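Do we really need to shuffle the kitchen props between every demo?

Undholm Robotics Help > Data collection > Tabletop tasks

Posted by mtshali_bench

We are collecting teleoperated demos for a kitchen set: one arm, top camera, colander in the middle, plate and pan on the far side, toaster oven off to the right.

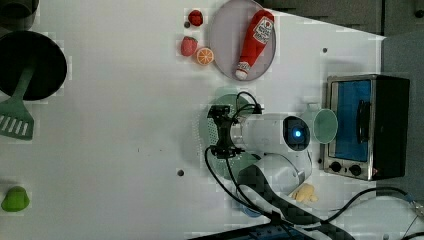
The task is simple enough. Pick up a named item, put it in the colander or on the plate, back off. We have 183 good demos so far and the plan I was handed says 600, with every prop moved by hand before each one. I have my doubts. The moving takes longer than the demo does, and my operators have started putting things back in more or less the same spots anyway, which makes me wonder what we are paying for.

The person who wrote the plan says variety is what makes the policy generalize. Fine, but I have heard that about every dataset I ever worked on, and I have yet to see anyone show me the number. Has anybody compared shuffled and unshuffled on the same task, with the same arm? I would also like to know if things the arm never touches in the task (the oven, the cup beside it) need to move too, or if that is superstition.

We train in Lindodia with the stock settings, if it matters.

Hashini Bhuiyan

I ran something close to this in August, so you get one lab's result and you should treat it as that. Two sets of 50 demos, same pick task, same operator. In the first set the props stayed put. In the second they were moved every time. On the original layout the fixed set did a little better, and that is the result people like to quote. Then I slid the target bowl over by a hand's width and the fixed policy went to where the bowl used to be and closed on air. It did that on nearly every try. The shuffled one was not great either, but it at least went toward the bowl.

So yes, I would move things. I would not move everything before every demo. What I do now is move the target and the container each time, and leave the rest alone for 8 demos before changing the background props as well. I can't prove that 8 is a good number. It is what my operators would put up with.

On the oven: I would shift it a few times across the whole set. If it never moves, the policy can use it as a landmark, and you won't find out until somebody bumps the table. Same for the cup.

Your bigger problem is the operators drifting back to the same spots. People are terrible at random. Print a sheet of positions and have them work down it.

One more thing, and check this before you collect any more. With a camera straight overhead, the arm covers part of the colander when it comes in over it. Your operator can probably see around the gripper. The policy can't. If you don't have a second view on the wrist or from the side, 600 demos may just be 600 examples of guessing at the last few inches.

bidura_fan

just get more data. we did the Bidura kitchen set with no shuffling at all and it worked fine, never had a problem

Hashini Bhuiyan

Worked fine on what layout, though? If you tested on the one you trained on, I believe you.

mtshali_bench

Thanks, the hand's width test is the kind of thing I was after. I am going to stop at 183 for now, train on what we have, and slide the colander before anyone collects another demo. If it still finds the colander I will be arguing for a much shorter plan. If it goes to the old spot, I suppose I print the sheet.

I'm less sold on the landmark idea. It sounds plausible, but so did the lighting theory last year, and we spent weeks on lamps. I'll move the oven once on its own — nothing else changed — and see what the success rate does. Will post both results here.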